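Home | Notebooks | Dye shed | Kiln room | Archive

Dristavcombe workshop notebook
December, indigo vat, second entry
Print this page | E-mail this page
Comments (5) Shares (8)

Vat 2 restarted after the slow week. Fructose and lime recipe as before, same indigo powder from the Wendcombe order. Stock made up in the tall jar, left to stand overnight, added to the vat at 7:30 a.m. Surface brown at first, with a coppery skin by late morning. Liquid under the skin yellow-green when lifted in a glass.

pH by strip between 10 and 11. The strips are old and the color steps in that range are hard to separate. Anisa has the meter at the Davent shed and will bring it over with the wool. Until then no lime additions on guesswork. Last month's overdosed vat gave a chalky deposit on the cotton that took three rinses to shift.

Test strips: scoured cotton, plain weave, cut from the Eshun bolt. Wetted out for an hour, squeezed, edged in slowly to keep air out. Dips of five minutes with ten minutes of airing between. One dip gives a thin sky blue, slightly green in the folds. Three dips gives a usable mid blue. Beyond that the gain per dip is small, and at eight the strip starts to show bronzing along the selvage. Rub test on the eight-dip strip left a mark on white cloth. I suspect too much unreduced pigment sitting on the surface. Longer dips in a weaker vat may be the better route to a dark shade.

Scouring needs attention. Strips from the outer turns of the bolt took dye evenly, strips from the core came out with pale patches. Wenceslao thinks there is leftover size in the cloth. He boiled one length in soda ash for two hours and the water came off the color of tea, so he is probably right. All remaining Eshun cloth to get the long boil before it goes near the vat.

Vat weight of goods so far: 652 g dry. Cloth batch to rest 72 hours before the neutral wash. Jaqueline's strips from the previous vat, washed the same evening, lost more color than mine did with the rest, but hers also had the old rinse water, and the two causes can't be pulled apart. Needs repeating with one change only.

To do: clean the sediment line off the stirring pole, label the jars with the stock date, ask Eusebio for the lid that fits. 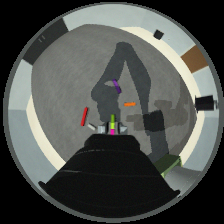 The lid matters more than I had allowed for. With the board laid across, the skin was thick again by 4 p.m. and the top inch of liquid had gone blue. Will try a floating cover cut to the inside of the vat, and keep stirring to once a day, along the wall and without splashing.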